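1 June 2025
Dye bench, Prilside

Second round of wash testing on the green reactive. Carried over from the notes Gareth left me, plus what I did this morning.

The cotton poplin went through 2 full cycles at 60 C with the Deák detergent, no softener, full spin. Multifiber strip stitched to the short end of each swatch as before. The wool and acetate bars on the strips came out clean. The cotton bar picked up a faint green tint on the swatches from bath C and nothing I could see on A or B. Graded under the light box, then again by the window, same result both times.

Bath C was the one where the soda ash went in early. I think there is a lot of unfixed dye still sitting in that cloth and the rinse didn't get it out. Gareth Bickerstaff thinks the rinse was fine and the salt was off. He may be right, because the weigh sheet for C has a correction on it that neither of us can read. I'm going to mix C again from scratch before we argue about it any more.

Recipe for the repeat, so it's in one place:
Water 300 ml per swatch
Salt as per card, weighed twice, both weights written down
Dye stock from the new bottle, not the one with the tape on the lid
Soda ash at the half hour, added in three parts with stirring between
Rinse cold until clear, then hot, then soap at the boil, then cold

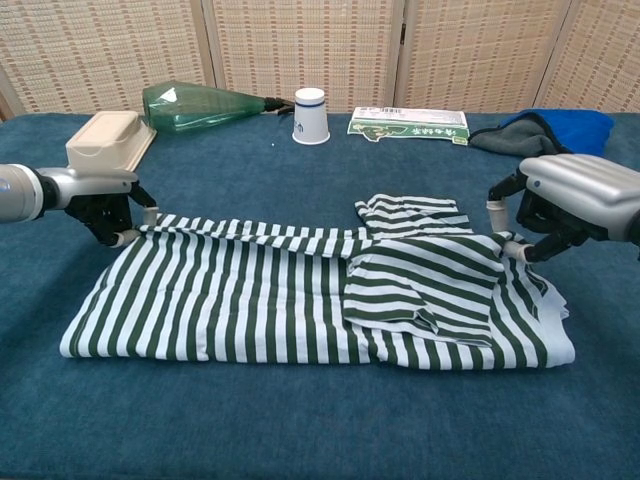

The hot rinse needs more time than we have been giving it. On A I left it until the water stopped coloring, and that took far longer than the card says. The card was written for the old Arudex dye and should be redone. I've crossed out the rinse time in pencil for now.

Crease marks are a separate problem. Any swatch that sat folded in the bath shows a paler line along the fold, worst on the heavier twill. Kálmán Rácz saw the same thing in November on the Navo order and got rid of it by wetting the cloth out overnight first. I wet out for 20 minutes. Will try his way on the next set, with one swatch done my way in the same bath so we can compare.

Rub test: dry rub fine on all three. Wet rub left a mark on the white cloth for C, slight mark for B, none for A. B surprised me. Redo B wet rub with a fresh piece before putting it in the table.

Lot number for the poplin is 2,188. The last page says 2,118, which is wrong, I checked the roll.

pH meter is drifting again. Read high in the buffer, came back after a soak. Needs a new probe, and until it gets one use the strips as well and note both.

Swatches are in drawer 81, pinned to their cards. Please don't take C out, the grading has to be done once more when it has been sitting in the dark for a day.

Still to do: repeat C, overnight wet-out, order soda ash.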